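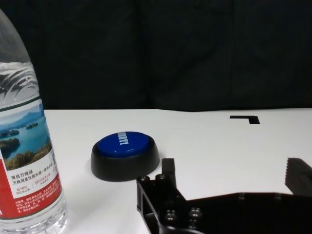
Zorica Janevski wrote to me after the last session to say I'd made the crossing at Trikarbridge sound far too easy, and that if I was going to spend a whole hour on bridges I should at least admit that most of the men never saw one. Fair! So this handout starts with her complaint and works outward from it.

## Week 5: Rivers, supply and the spring campaign of 1829

Quick reminder of where we left off. The column had come down from Ilent in late April with 16 guns, and we'd got it as far as the north bank, where it sat. And sat. I promised to explain the sitting, ran out of time, and a few of you looked annoyed.

My short version is that the river was the smaller problem. The bigger one was oats. A draft horse pulling a gun or a loaded wagon needs a lot more feed than a horse standing in a field, and in early May the grass up there is thin. You can march hungry men for a day or two (they'll hate you for it), but a hungry team just slows down, then lies down. The colonel knew this. His letters from the north bank mention forage on almost every page and the enemy maybe twice.

### Zorica's point about the bridge

She's right that the bridge carried very little of the infantry. It was narrow, it had been patched in a hurry, and the guns got first call on it. The foot regiments went over at the ford below Bokus, in the dark, holding on to ropes. I love the lieutenant's diary on this, because he's so cross about his boots. He gives the crossing three lines and the boots a page and a half.

Why does the bridge get all the attention, then? Partly because the regimental painting shows it, and partly because the official report was written by an artillery officer, who wrote about artillery. Keep that in mind when you read any after-action report in this course. Ask where the writer was standing.

### The Kozma depot

The depot is on your map, a day's march behind the river. Two things to know about it:

- It held flour and biscuit in decent quantity, and almost no fodder.
- It had 151 wagons on the books in April. The quartermaster's return for the end of May lists far fewer fit for the road, and I haven't found a good account of what happened to the others. Broken axles, I'd guess, plus some "borrowing" by the villages.

We have roughly 200 pages of depot paperwork, most of it dull, and I've picked out the four sheets I think are worth your time. Look at the handwriting change on the third sheet! The first clerk fell sick, and his replacement rounds everything, so be careful with any totals after that point.

### Some words you'll need

**Forage**: feed for animals, either carried along or taken from the country.

**Train**: the wagons and pack animals following an army. Nothing to do with rails here.

**Return**: a regular written count of men, horses or stores. Officers had reasons to fudge these in both directions.

### For Monday

Read the lieutenant's diary from the ford onward, and the four depot sheets. Then write me a page on this: if you'd been in the colonel's place, would you have waited for the wagons or crossed with what you had? I don't mind which side you take, but use at least one of the sheets.

Zorica has offered to argue for crossing early, so somebody please come ready to argue with her. Bring the map too, as the copy in the classroom is missing its bottom corner and we need the road south of Bokus.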